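Glass on the Bench: Flasks, Racks and Stands
Science at Work, pages for ages 9 to 12

Contents
What a flask is
Why some glass is brown
Volume and how it is measured
The rack
Stands
The bench
Words to know
Try it at home
Flasks on a table

What a flask is

A flask is a container with a wide body and a narrow neck. It is used for holding, mixing and sometimes heating liquids. Most laboratory flasks are made of glass.

The wide body and the narrow neck have different jobs. The body holds the liquid. A wide base keeps the flask steady, as most of the weight is near the bottom. The neck is narrow so that a liquid can be swirled without splashing out. A narrow neck also slows down evaporation, which is when a liquid turns into a gas and drifts away into the air.

Many flasks have a lip, a rim that curves outwards at the top. It is called a flared lip. It makes the top of the glass stronger and it helps when pouring.

There are several shapes. A conical flask has straight sloping sides and a flat bottom. A round-bottomed flask is a ball with a neck on it. It heats evenly but it rolls, so it has to sit in a ring or a clamp. A flat-bottomed flask is a ball with a small flat patch underneath, and it can stand up without help.

Laboratory glass is usually borosilicate glass. It contains a substance called boron trioxide. Ordinary glass gets bigger when it is heated and smaller when it cools, and if one part changes faster than the next, it cracks. Borosilicate glass changes size much less.

Why some glass is brown

Clear glass lets nearly all visible light through. Brown glass, which chemists call amber, stops much of the blue and violet light and most of the ultraviolet.

Some chemicals are changed by light. Silver nitrate is one. Kept in clear glass on a sunny windowsill, it slowly goes dark and can no longer be used for careful work. Amber glass protects it. Some medicines are sold in brown bottles for the same reason.

Amber glass has a disadvantage. It is harder to see the colour of the liquid inside. If an experiment depends on watching for a colour change, clear glass is used.

Clear glass is not perfectly clear. Look at a thick piece from the edge and it often has a green tint. This comes from tiny amounts of iron in the sand the glass was made from.

Volume and how it is measured

Volume is the amount of space something takes up. Small volumes of liquid are measured in millilitres, written ml. There are 1,000 ml in a litre.

The marks on the side of a conical flask are only a guide. A flask may be marked 200 ml, but that line is not meant for exact measuring. For that, use a measuring cylinder.

Water in a narrow tube has a curved surface. The curve is called a meniscus. Put the cylinder on a level table, bring your eye down to the height of the water and read the bottom of the curve. If you look from above, you will get the wrong answer. One class at Ganthorpe measured out 800 ml of water while standing up, then read it again at eye level and found 798 ml. The water had not gone anywhere. The first reading was wrong.

The rack

A rack keeps glassware in one place. Some racks have large holes that hold test tubes upright. Others have a flat top with many small holes in it. A surface like this is called perforated. Drips pass through the holes, and air can reach the glass from underneath.

The holes are usually set out in a grid, with equal gaps between them.

Stands

A stand holds a small object above the bench. It has three parts: a base, a stem and a top. The base is wide and often heavy. The stem is thin. The top may be a clamp, a ring or a small cup.

A stand falls over when its centre of gravity is no longer above its base. The centre of gravity is the point where the weight of an object balances. A tall stand with a small base tips easily. To make it steadier, use a wider base, a heavier base or a shorter stem.

The bench

A laboratory bench should be flat, level and strong. Many are covered in hard plastic or stone. Older ones are wood.

A butcher-block top is made from long strips of wood called staves, glued side by side. Wood swells a little in damp air and shrinks in dry air. A single wide plank may bend as it does this. A top made of many strips stays flatter. The strips come from different parts of the tree, or from different trees, so they are often different colours.

Words to know

Amber: a yellow-brown colour.
Meniscus: the curved surface of a liquid in a tube.
Perforated: having many small holes.
Stave: a narrow strip of wood.

Try it at home

You need a plastic bottle with a narrow neck, a bowl, a measuring jug and water.

1. Pour 200 ml of water into the bottle and the same into the bowl.
2. Leave both in a warm room for three days. Do not put lids on.
3. Measure what is left in each.
4. Work out which lost more, and write down why.

Flasks on a table

Two of these flasks are amber. Find them, then find the clear ones. Compare the heights of the black stands and look for the round base on each.

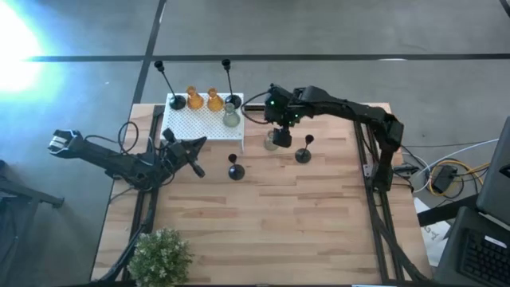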